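Über uns

Deltska plant und budgetiert Robotertechnik für Ausbildungsküchen, Labore und kleinere Werkstätten. Verkauft wird bei uns keine Hardware. Wir erstellen Bedarfsanalysen, schreiben Leistungsverzeichnisse, holen Angebote ein und begleiten die Abnahme. Abgerechnet wird nach Aufwand, Provisionen von Herstellern nehmen wir nicht an.

Arbeitsweise

Eine Beschaffung beginnt mit der Aufgabenliste. Der Auftraggeber legt fest, welche Handgriffe der Arm ausführen soll, an welchem Platz und mit welchen Gegenständen. Daraus leiten wir Reichweite, Traglast und Greifertyp ab. Erst danach werden Modelle verglichen. Liegt bereits ein Angebot vor, prüfen wir es gegen dieselbe Liste.

Der Kostenplan trennt Anschaffung, Integration und Betrieb. Für Integration (Montage, Verkabelung, Sicherheitsbewertung, Einweisung) setzen wir in der ersten Fassung 30 Prozent der Gesamtsumme an. Der Betrieb wird über 5 Jahre gerechnet, einschließlich Greiferbacken, Kabelsätzen und Softwarepflege. Posten ohne belastbares Angebot bleiben im Plan als offen gekennzeichnet -- auch dann, wenn der Auftraggeber lieber eine Zahl sähe.

Bei Kameras am Handgelenk werden Halterung und Leitungsführung als eigene Positionen geführt. In älteren Plänen standen sie unter Kleinmaterial und fehlten später in der Ausschreibung.

Team

Mylene Baluyot leitet die Kostenplanung. Arnel Mangubat ist zuständig für Leistungsverzeichnisse und Angebotsvergleich. Efren Agbayani verantwortet Aufbau und Abnahme. Howard Goodall betreut die Verträge, insbesondere Gewährleistung und Ersatzteilfristen.

Laufende Vorhaben

Für die Schulungsküche Layug planen wir 2 Arbeitsplätze mit je einem Arm. Das Budget ist in erster Fassung freigegeben, die Ausschreibung folgt im April. Beim Vorhaben Givar beträgt die Lieferzeit der Greifer laut Angebot 40 Arbeitstage; der Zahlungsplan wurde entsprechend angepasst. Stand der Angaben: 12. Januar.

Aus der Arbeit

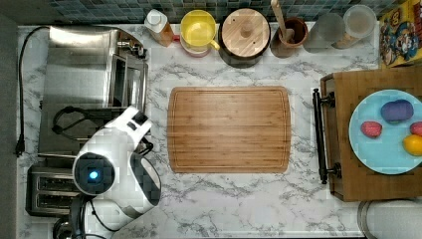
Greifarm an einer Küchenarbeitsfläche mit Schneidbrett, Tischbackofen und Toaster

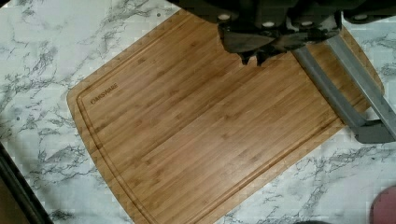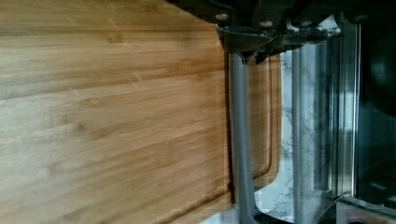 Lohnt sich die Miete eines Arms vor dem Kauf?

Das hängt davon ab, ob die Aufgabenliste feststeht. Solange Greifertyp oder Traglast offen sind, ist eine kurze Miete meist günstiger als ein Fehlkauf, sofern der Vertrag eine Anrechnung auf den Kaufpreis vorsieht. Steht die Liste fest und liegen vergleichbare Angebote vor, verursacht die Miete doppelte Integrationskosten. In diesem Fall empfehlen wir den Kauf mit vertraglich geregelter Abnahmeprüfung.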